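The Floor Sort: Clearing a Room Before Packing It

Household goods, Lellolville

Most packing guides start with the boxes. The method used at Plarkura, a small removals and storage firm on the east side of Lellolville, starts with the floor. Everything that does not have a fixed place in a room is put down in one layer, with nothing stacked, and stays there until it has been assigned to a container.

Saadet Akbulut has managed packing at the firm for 15 years. She introduced the floor sort after a review of damage claims found that most broken items had been packed from shelves and drawers in the order they came to hand. Heavy things went on top of light ones, and bags were closed with loose items still inside.

The procedure has 4 stages: spread, group, empty, pack. Spreading takes the longest. A bedroom of ordinary size takes a crew of two most of a morning, and the floor is swept first. Items are set down with space between them wide enough for a hand. Pale flooring is preferred, as small dark objects such as chargers and pen caps are easier to find on it. On patterned carpet the crew lays a plain sheet. 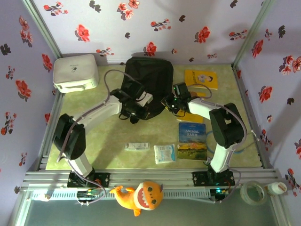 Bags are treated as containers and as objects. Each one is opened, emptied and checked at the seams before it is grouped. Akbulut's crews find coins, keys and medication in bags their owners had described as empty. Once checked, a soft bag may be used to carry clothing or linens, but it is never used for books.

Books have their own rules. They are packed flat or spine down in small cartons, with the largest at the bottom. Hubert Danzer, who trains new packers at the Clellberg depot, sets the limit at what one person can lift from the floor without bending the carton. "If the base bows, take out two books and try again," he said. Paperbacks can fill the gaps along the sides. Crumpled paper goes in the last inch at the top.

Grouping is done by weight and fragility. The room an item came from is written on the carton but has no effect on what goes in beside it. This is the part customers argue with. Ronaldo Padilla, who moved from Clellberg to a smaller apartment in May, had wanted his desk contents kept together.

"I had a system," Padilla said. "They told me the system could go on the label."

His inventory ran to 200 lines. Each line gives the item, the carton number and the side of the carton on which it rests. He unpacked the desk cartons on a Sunday and reported one cracked picture frame, which had been listed as cracked before the move.

The method has limits. It needs clear floor, and a room already full of furniture has little. Eetu Kuusisto, a Prokopenko surveyor who assesses storage units, recommends working in strips along one wall and packing each strip before starting the next. He also advises against leaving goods down overnight in homes with pets or small children.

Plarkura supplies a printed worksheet with each booking. Form 3632 has columns for item, group, carton and condition, and a blank line at the foot for anything found in a bag. Customers who pack for themselves can collect one from the front desk at either depot.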